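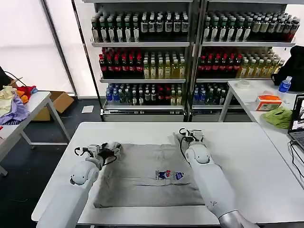 Slide 1: grey top with the little printed graphic, laid flat on the white table. Drinks shelves behind.

Speaker notes -- "Fold It, Face It", Drirkerura shop skills night, Monday session

Morning, or evening, whichever group you are! Leave slide 1 up while people find a seat. Ask who folds their tees at home and who rolls them. Let them argue for a bit, it warms the room up beautifully.

Start with the corners. I love this bit. Before any folding, get both top corners sorted and the shoulders level, then run your palms down to the hem. Point to the wrinkles and the line across the lower half on the slide. Smooth first, fold second. If you skip it, the crease ends up inside the stack and stays there all week.

Then the print. A small graphic in red, white and navy is a gift, as it gives you a centre to fold around. Sides in, sleeves back, bottom up, and the colour lands right on top of the pile where a customer will spot it.

(Demo here. 7 minutes, no more. Hand round the Sostard folding boards, then take them away again -- everybody should try one by hand.)

Tell the Rultus story: 197 tops on the sale table, 18 left with a tidy edge by lunch. Pause for the groan.

Link to the second half: shelves are folding's cousin. Same eye, same pleasure when a row comes good! Click to the next slide and give them a moment to look. Ask what they notice first. It's usually the caps. Green caps together, red caps together, and the pale labels making a stripe along the shelf. Then send them down to the lowest shelf on the left, where the water bottles share with darker ones and a little group of red caps. Would they leave it or regroup it? There are good arguments both ways.

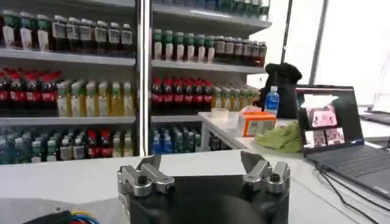

Facing up: what to practise

Labels to the front, shoulder to shoulder, bottles pulled to the shelf edge. Work left to right and finish one colour before starting the next. Step back to the aisle and have a squiz from there.

Give out the Sastry practice sheets (95 printed, box by the door). Questions till the bell, then tea.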